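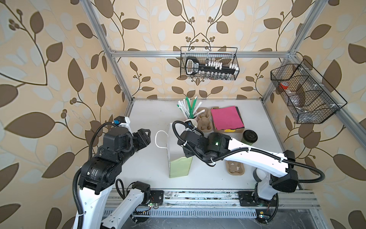
4.2 Takeout packing

Of the 8 chores in our suite, packing a takeout order was the one our colleagues expected to be boring. A teenager at the Givville lunch counter learns it in a morning, usually while looking at something else. Our two-arm station in Salem needed 1,433 demonstrations before it could be left alone with a paper bag, and we use the phrase "left alone" generously.

The bag is the difficulty. Cups, carriers and boxes hold their shape when gripped, within reason. A paper bag has opinions. Its upper edge gives way under a parallel gripper, and a rope handle will happily find its way between two fingers that were meant for something else (Figure 6: the packing station, with the right gripper at the upper edge of the bag and a pulp cup carrier, straws and napkins within the work area). We first tried the Orkby grasp planner, which treats every object as rigid, and which treated our bags accordingly.

Following Ait Brahim's work on thin-walled containers, we split the chore into 2 stages, opening and loading, and trained a separate policy for each. Loading improved at once. Opening improved in the sense that failures became quieter — the arm now stops when the paper starts to fold, and waits for a person.

Is the chore solved? The Sedbridge reviewers of our June draft asked this, and we would answer that it depends on how hungry the customer is. Straws remain an open problem, and we return to them in Section 6.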